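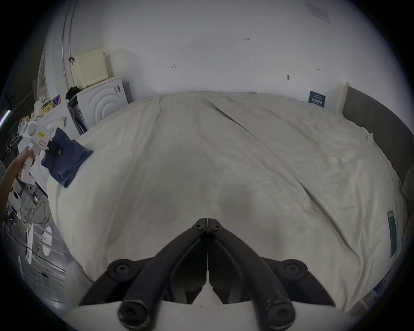

Can I get the creases out of a cotton T-shirt on the bed if I haven't got an ironing board?

Lay it flat on a plain sheet, mist it lightly with water, smooth it out with your hands and leave it to dry where it is. That deals with most creases in thin cotton, but it won't give you a sharp finish.

Posted by Aleksi Laitinen
I've moved into a furnished room in Mirnstead and there's no board and no space for one. The bed is the only flat surface bigger than a tray. I have up to 20 T-shirts and cotton tops that came out of a suitcase looking terrible. I've got a spray bottle and I could borrow a travel steamer. Which is better on a bed, and will I ruin the mattress?

Begoñe Llorente
I did this for a whole August in a let with no board. What worked for me:

Strip the duvet off and pull the bottom sheet tight. Any fold in the sheet can press through into the shirt. Lay the shirt face down and square up the shoulders first, then the side seams. Spray from a forearm's length away so you get a fine mist and no wet patches. Smooth from the middle outwards with the flat of your hand, then leave it alone for 10 minutes before you turn it over.

Put a dry towel between the shirt and the sheet if you are doing more than one or two. The mattress will be fine with a mist, but the damp adds up over a pile of washing – and you have to sleep on it.

Use a pale sheet if you have one. Dark cotton can leave colour on it when damp, so test a corner of the shirt on an old cloth.
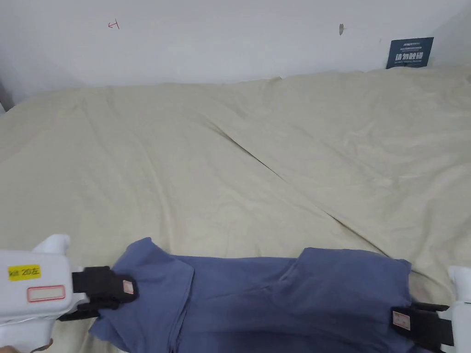

Blue-grey cotton top on a pale sheet.

Anselmo Salcedo
Borrow the steamer, but don't use it flat on the bed. Steam goes straight through thin cotton into whatever is under it. Hang the shirt on the back of a door, hold the hem with one hand and work downwards. Keep your fingers away from the nozzle. Mine is a Femia and it spits for the first few seconds, so I point it at the sink until it settles.

For collars I still use an iron on a folded towel on the kitchen worktop.

Crescencio Cabello
just hang them in the bathroom when you have a shower, works on most of mine. not linen though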